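Wardrobe Helpers Wanted at Sistwood, May Start

Do you like folding? We mean really like it, to the point where a wobbly pile of sweaters on somebody else's bed makes your fingers itch? Then please read on, we would love to meet you!

Sistwood is a small home-help outfit. We go into people's houses and sort, fold and put away clothes and linens with them, one room at a time. Our spring list is the longest we have ever had, and we need up to 5 new wardrobe helpers to get through it.

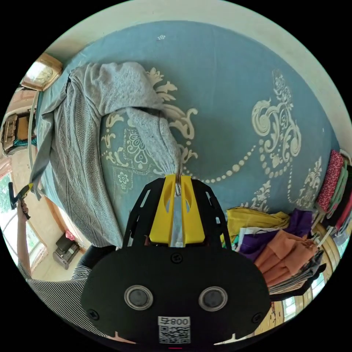

Most visits begin in a bedroom at 9 a.m. and finish before lunch. You go in pairs. One of you works with the client on what stays and what goes, the other gets started on the folding, and you swap when you feel like it. Usually the bed is the worktable, so you learn quickly to pull the cover straight before anything goes down on it.

What the work includes:

Sorting clothes by person, season and type
Folding knits, pants, shirts and household fabrics the way the client likes them
Setting aside anything with a missing button or a pulled thread
Filling drawers and shelves so that things can be found again
Leaving a short note for the next pair

You don't need experience. Khrystyna Stetsiuk runs our training mornings at the Villalobos building, and she has taught complete beginners, a retired bus driver and two people who swore they had never folded a fitted sheet in their lives (they had not, and they can now). Training is paid at the same rate as visits. 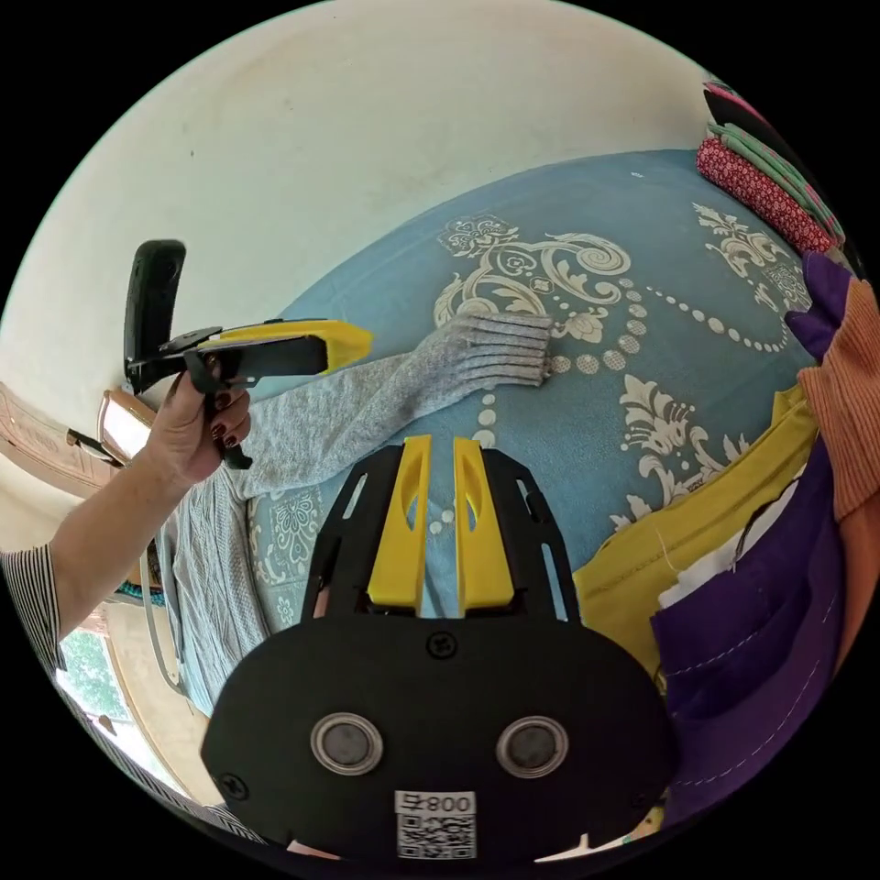
Knitwear gets a whole training morning to itself, and it is everybody's favorite. Thin sweaters are easy. A cable knit is thick, it springs back, and if you fold the sleeves across the front you end up with a lump in the middle. Take a gray one like this, with the body all bunched up and one sleeve heading off across the bedspread: smooth the body flat first, bring each sleeve straight down the back, then fold up from the hem in thirds. Corduroy and patterned cloths can wait in their stack while you do it. We'll also show you the Usska roll, our own way of packing sweaters into shallow drawers, and you will never go back!

You would suit us if you are patient, can be on your feet for a morning, and are comfortable in other people's homes. Clients sometimes change their minds about a cardigan four times. Let them. A bit of chat is welcome, opinions on their taste are best kept for the ride home.

Hours are flexible, with a minimum of two mornings a week. We pay travel between visits, and parking if you drive. Most of our addresses are on or near the Adport bus line, so a car is handy but not required.

To apply, send us a few lines about yourself and which mornings you could do. No résumé needed. Mark it for Khrystyna, and tell her how you fold your towels. She will ask anyway.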